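Counter storage, Hongate unit. Notes and picture by Oğuzhan Bozkurt, 27/07/2022.

The page covers dispenser storage on the stone counter. The kitchen was refitted to the Plulidside layout, which leaves 62 inches of clear counter between the sink and the end wall. Dispensers used to go in the drawer below. The drawer is now for flat items only, and the bottles stay on top in open containers.

Sorting is by color. Green and pink are never mixed in one container, and a refill is logged against the color, so a bottle in the wrong place gives a wrong entry. The log sheet has space for 100 lines and is changed when full. Containers are wiped out before bottles go back in.

Bottles with a lever should stand upright along the back of the container with the nozzle down. A bottle on its side is picked up and stood with the others at the next tidy. Caps are checked by hand for a firm fit.

**Counter, marble end**

Green dispensers in the yellow tub, pink ones in the white tray. 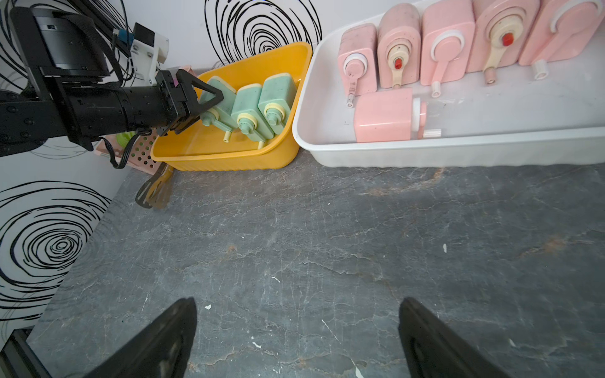 The tub is the smaller of the two containers and should not take more bottles than it has now. Any further green stock goes to shelf 319 in the Sönmez cabinet, with the caps closed and the color written on the shelf strip. Pink stock has its own shelf directly under it. The next full check of both shelves is set for September.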